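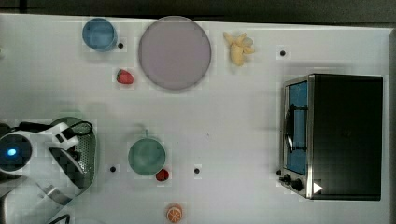
Rawan Zein asked under my October post whether pretend food needs sorting at all, or whether it can go in one big box and be done with. Her own lot lives in a drawer with the real tea towels and she says the children find what they want. I said I'd write a proper answer, and it has taken me until Friday to get to it.

One big box was what we had for years. It held the cups, the plates, the fruit, the soft toys that go with it all, and a good deal that had nothing to do with food, such as jigsaw pieces and a bicycle bell. Every game began with the whole lot being tipped on the floor. Small things like the strawberries went to the bottom straight away and stayed there, and the plate was always on top because it was the only thing too wide to sink.

So I emptied it out and laid things on the white table a few at a time. I find it much easier to decide about something when it has a bit of space round it. On the floor it is all just a heap. The strawberries stay, both of them. The banana stays as well, since it is the first thing anyone reaches for. The blue cup and the green cup are plain enough to be used for anything, and they get used as flowerpots and drums as often as cups. The toaster oven is too big for any box and always will be, so it has a shelf to itself.

I ended up with 26 things to keep. That sounds like a lot until you see how little space they take up once the jigsaw pieces are gone. A further six went in a bag for Shu-fen Wei, whose youngest is just getting to the age for it.

The soft things are harder. I don't mind parting with hard toys, but anything made of felt seems to have been made by a person, even when it came from a shop. The red one with the hood is the one I went back and forth over. It isn't food and has no business in a kitchen set, but it has been a guest at every tea party for as long as I can remember, and it has a nice row of stitching across the top of the head.
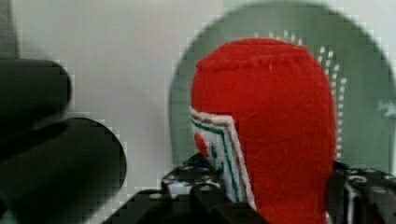 Photo: Kwan-ho Chu

I kept it. It now sits at the end of the shelf, next to the oven, and doesn't count as food or as crockery. Pao-chu Liao told me to have one place for things that don't fit anywhere else and to keep that place small. Mine is the width of one hand. If something new goes on it, something old has to come off.

For cleaning, the hard pieces go in a bowl of warm water with a little washing-up liquid, then a rinse, then on a towel overnight. I don't put them in the dishwasher. I did once and a saucer came out the shape of a crisp. The felt and plush pieces get brushed with a dry clothes brush and, if there is a mark, dabbed with a damp cloth. Leave them somewhere airy afterwards and not on the radiator, which makes felt go stiff.

Then boxes. I bought two shallow ones from the hardware shop in Tellville, 16 pounds for the pair, which I thought was steep, but they have lids that stay on. One is for food and one is for cups and plates. Shallow is what matters. If you can see the bottom of the box when it is full, then nothing gets lost in it, and a child can put things away without having to pack them.
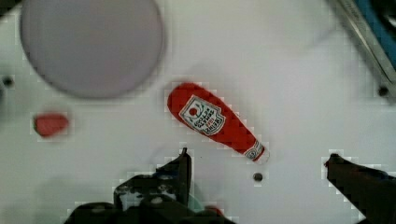
I did think about a third box for jars and bottles, and decided against it. Sauces go in with the food. Chun-hung Hsiao keeps his bottles standing up in an old shoe rack, and that works for him because he has a great many more of them than we do.

The boxes have been in use for a fortnight. Things still end up on the floor, but it is one box's worth at a time, and clearing up before tea is a short job that doesn't need me. The lids have been used as trays, which I hadn't planned on, and one has already got a crack in the corner.

Rawan, if yours are happy in the drawer I would leave them there. I'd only move the tea towels.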